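Galten Hall Opens Its Doors to Founders
12/09/2020

Leonor Cordeiro finished her degree at Jallby and left for a job in shipping. Ten years on she is back most weeks as a mentor in the alumni startup program at Galten Hall.

This year 206 graduates applied and 37 got a place. Each team has a desk, a mentor and one evening class on bookkeeping.

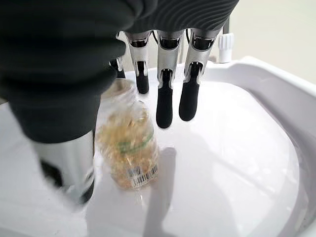 Cordeiro's first team was Clukico, a booking service for small music schools. Founder Deividas Lapiņa had two paying customers when he applied. "I wanted someone to read my contracts," he says.
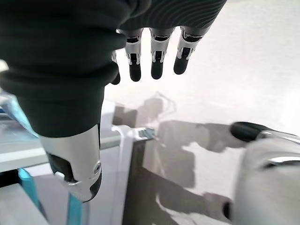 A robotic hand with its fingers pointing down over a white tabletop.

Applications for the next round close at the end of December. Alumni of any year may apply through Impi Peltonen at the alumni office.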